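3.2 Sock handling at the sorting table

The second part of the study concerned the ankle sock, which the households taking part had named most often as the item they least liked to sort. A sock is small, it has no front or back in the way a shirt does, and it is seldom put away alone. The work of dealing with it therefore falls into two stages that are easily confused in household accounts: laying the sock out so that it can be recognised, and joining it to its partner. Earlier diaries collected by Slanina and Vlček treated both stages as "pairing". In the present section they are kept apart.

The diaries came from 24 households in Dromdale and were kept for a period of 40 days. Respondents were asked to note where clean socks were placed before sorting, whether they were laid flat or left in a heap, and what was done with any sock that had no partner at the end. The place most often given was a bed, followed by a sofa arm and a kitchen table. Tables were mentioned less often than the authors had expected, although those respondents who did use one tended to keep to it for the whole of the diary period.

For the observed part of the work a plain table with a light wood surface was used. A pale pink ankle sock was chosen on the advice of Agnes Imrie, who had found in her own work at Willham that strongly patterned socks were matched by their pattern alone and told the observer little about how the cloth was handled. A pale, plain sock gives the sorter only its outline, its cuff and its heel to go by. It also stands out less from a light table, and this was considered a fair likeness of the conditions reported in the diaries, where white and near-white socks were sorted on pale bed linen.

Figure 4. The sorting table and pale ankle socks, shown in four views.

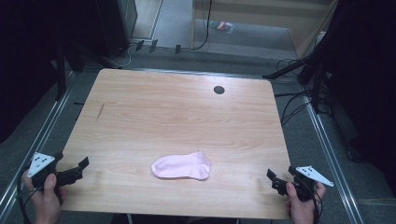
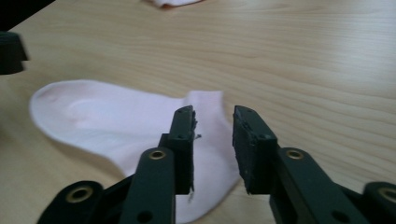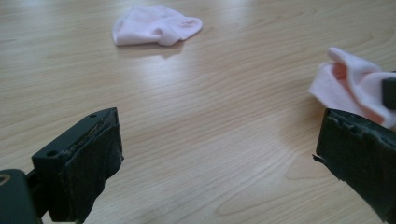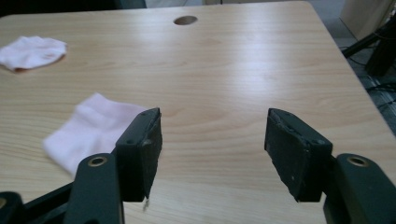 Three resting states were defined for the purpose of coding. A sock was coded as flat when it lay on its side with the toe, heel and cuff all open to view. It was coded as loose when it rested on the table but its outline was broken by folds, so that one end might be recognised and the other not. It was coded as gathered when the cloth was bunched together and the length of the sock could not be judged. The states say nothing about tidiness. A gathered sock may be on its way to being paired, and several respondents wrote that they rolled each sock as soon as they picked it up.

The heel proved to be the most useful feature in deciding between flat and loose. On a short sock the cuff is narrow and soft, and when the cloth is creased it can be taken for a further fold in the body. Coders who began with the cuff disagreed with one another more often than those who looked first for the turn of the heel. Igor Brabec, who prepared the coding sheet, moved the heel to the first line after the trial round, and the sheet was not altered again before it was closed on October 12, 2019.

The direction of the toe was recorded separately, as left, right, towards the sorter or away. It had been supposed that sorters would turn both socks of a pair to face the same way before joining them. The diaries gave only partial support to this. Of the respondents who laid their socks flat, many did turn them, but others placed the second sock directly on the first and corrected it there, pulling the toe round by hand once the cuffs were together. The second method was described as quicker by those who used it and as careless by one respondent who did not.

Light was a further matter. A smooth table reflects an overhead lamp, and a pale sock lying near a bright patch loses part of its edge to the eye. Respondents who sorted in the evening made the same complaint about white socks on white sheets. Two of them had taken to sorting on a dark towel. The towel was tried by the authors in December and is treated in section 3.4 together with the results for darker cloth.

Socks left without a partner were not discarded in any of the households until at least 3 washes had passed. Most were kept in a drawer, a bowl or a bag set aside for the purpose, and one household in Tivitz Lane pinned them to a cord above the machine. The length of time for which a single sock was kept varied widely and did not follow the size of the household. Rusnák has suggested that it follows the price of the sock, but the diaries did not ask for prices and the point cannot be settled from the material to hand.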